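To: Driltadance users list
Subject: Re: [driltadance] nightly sync stops partway, no error in log

On Tuesday a list member wrote:

> We run Driltadance on an old desktop in the office and sync to a
> second machine at home. The sync starts on time, copies files
> for a while and then stops. The process is still there in the
> morning, using no CPU. The log ends after a normal line.
> Restarting gets it going again, and it stops again at what looks
> like a random file. Both ends are on the current release. Is there
> a timeout I should be raising?

Raising the timeout will not help. The timeout covers the connection, and from what you describe the connection is still up. The sender is waiting for an acknowledgment that the receiver has no plan to send.

I had the same symptom last winter between two machines in Plondby. The cause was the file name cache on the receiving side. By default it holds 761 entries per directory. When a directory has more entries than that, the receiver drops the oldest ones and asks the sender to list them again. If the sender is in the middle of a transfer, it queues that request behind the transfer, and the transfer is waiting on the receiver. Neither side treats this as an error, so neither side logs it.

The stopping point looks random because directory order is whatever the file system returns. On my system the same directory came back in a different order after each restart.

To confirm, run the status command on the receiver while it is stuck. Look at the line marked "pending list". Any value other than zero, with "bytes in flight" also above zero, means you have this problem. If both are zero you have something else and should post the full status output.
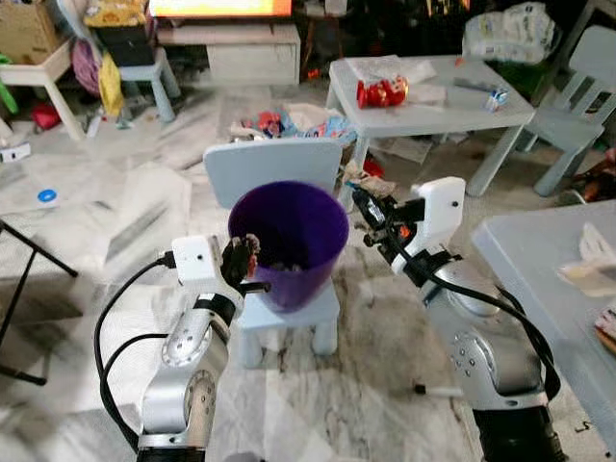 There are two ways around it. The first is to set the cache size to zero in the receiver's config, which turns the cache off. Listing is then slower on every run. On my home folder, which is mostly photos plus scanned receipts, the full pass went from 32 minutes to 60. That was acceptable for a job that runs overnight.

The second is to split large directories. I did this later for the photo tree, one subfolder per month, and turned the cache back on. No directory has more than a few hundred files in it now. The job has not hung since.

Do not set the cache to a very large number. I tried it. Memory use grows with the square of the setting on 32-bit builds, and the receiver was killed by the system before it finished the first directory.

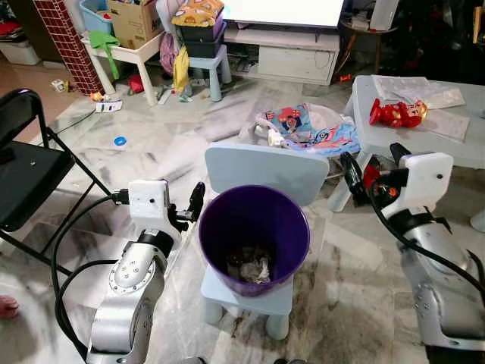
A few other notes, in case they apply to you:

If either end is behind a Clikton router, turn off its "smart idle" option. It closes quiet connections without telling either side, and the result looks similar from the outside. The difference is that the pending list will be zero.

The --min-batch flag does not affect any of this. It was renamed from Min in the old config format, and the converter writes both keys. Only the new one is read. You can delete the other.

Set the log level to 4 on the receiver only. On the sender it writes a line per block and fills the disk. At level 4 the receiver prints "relist requested" right before the hang, and you can count on that line being the last one in the file.

There is a patch in the tracker that gives list requests their own queue. I have run it for 100 nightly jobs on a test copy with the cache at its default size and have not seen a hang. It applies cleanly to the current release but has not been reviewed, and I would keep it off the office machine until it is.

Please post the pending list value when you have it, along with the file system type on both ends.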